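Datasets > Text > Vulwood Shelf Labels > README.md

# Vulwood Shelf Labels

Transcribed price and shelf-edge label text from small grocers and clothing shops in Skokley, with normalised fields. Text only; the source scans are not distributed.

## Contents

- `labels.tsv` - one label per row, 2,000 rows
- `shops.tsv` - shop code, shop type, opening month of collection
- `units.tsv` - lookup table for unit abbreviations
- `CHANGES` - plain text, newest entry first

All files are UTF-8 with Unix line endings. Fields are separated by a single tab. There is no quoting, so a literal tab inside a label has been replaced by a space. Empty fields are empty strings; the word NULL does not occur as a marker.

## Fields in labels.tsv

`label_id` is stable between releases and is never reused. `raw_text` keeps the original capitals, spelling mistakes and spacing. Line breaks on the label are written as a vertical bar. `item_text` is the same string with price, unit price and stock code removed. `price_pence` is an integer. Multi-buy offers go in `offer_text` and do not alter `price_pence`.

`unit_price` follows whatever basis the shop printed. Drinks are mostly priced per 100 ml, but per-litre labels occur and have been left as they are. Use `unit_basis` before comparing two rows. For garments both unit fields are empty and `size_text` is filled in where a size was printed.

Typical goods are bottled drinks and plain shirts.
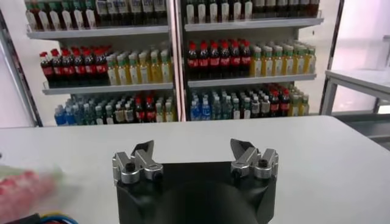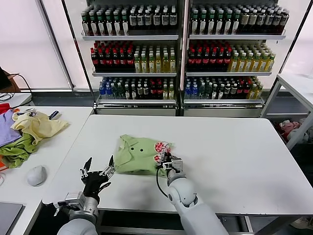
## Transcription

Each label was typed by 2 people working separately, and the two versions were compared with the Junder diff tool. Differences in spacing alone were settled by script in favour of the shorter version. All other differences were read again against the scan. Where the text could still not be settled, the doubtful characters are replaced by `?` and `doubt` is set to 1.

Handwritten additions are included only if they change the price. In that case the printed price moves to `old_price_pence` and `hand` is set to 1.

## Normalisation

Run `make fields` to rebuild the derived columns from `raw_text`. The rules are in `rules/` and are applied in file name order. The order matters: `20_offer` has to run before `30_price`, otherwise "2 for" is read as a price of two pounds. Rules taken from the older Valdebenito label set keep their original names and are prefixed `v_`.

## Known problems

- Shop code 4 used a label printer that dropped the pound sign. Prices were restored from position on the label.
- Colour names are not normalised. "Lt green", "light green" and "L/GRN" are separate values.
- Clearance labels are under-represented - most were removed before collection began in October.
- `size_text` mixes letter and collar sizes. There is no field to tell them apart.
- A few stock codes have a leading zero, which spreadsheet programs will remove on import. Read the column as text.

## Versioning

Minor releases correct rows in place. Major releases may add columns, always at the right-hand end. Corrections should give the `label_id`, the field name and the proposed value. Scans can be rechecked on request for any row where `doubt` is 1.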